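Setting Reorder Points for a Small Stockroom

Applies to Durnlow sheet version 2 and later.
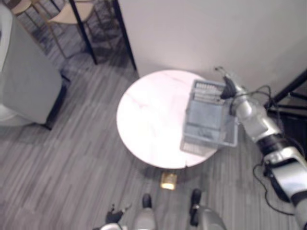

Nuria Abera asks whether the reorder point should be recalculated after every delivery. It should not. A delivery changes the stock level, and the reorder point depends only on the rate of use and the supplier's lead time. Recalculate it when either of those changes, or once a quarter.

What you need
Twelve months of issue records for the item
The supplier's lead time in working days
The pack size

Step 1. Find the daily use
Add up the units issued over the year and divide by the number of working days. An item with 3738 units issued over 252 working days gives 14.8 per day. Leave out one-off bulk issues and note them in the remarks column.

Step 2. Find the lead time
Take the longest lead time from the last six orders. Count from the day the order is sent to the day the goods are booked in — the dispatch date on the supplier's note is too early. For this item the longest was 30 working days.

Step 3. Add safety stock
Multiply the daily use by the number of days of cover you want. With 11.5 days of cover the safety stock is 170 units, rounded down.

Step 4. Work out the reorder point
Daily use times lead time, plus safety stock: 14.8 x 30 + 170 = 614. Durnlow shows 615, as it keeps the unrounded daily figure and rounds up at the end. Use the sheet's figure.

Step 5. Enter the value
Open the Items tab, find the line and type the value in the Min column. Press Enter before changing tabs or the entry is lost.

Items with a short shelf life need a ceiling as well. Set Max so that the full quantity can be used before the earliest expiry date, and issue the oldest batch first.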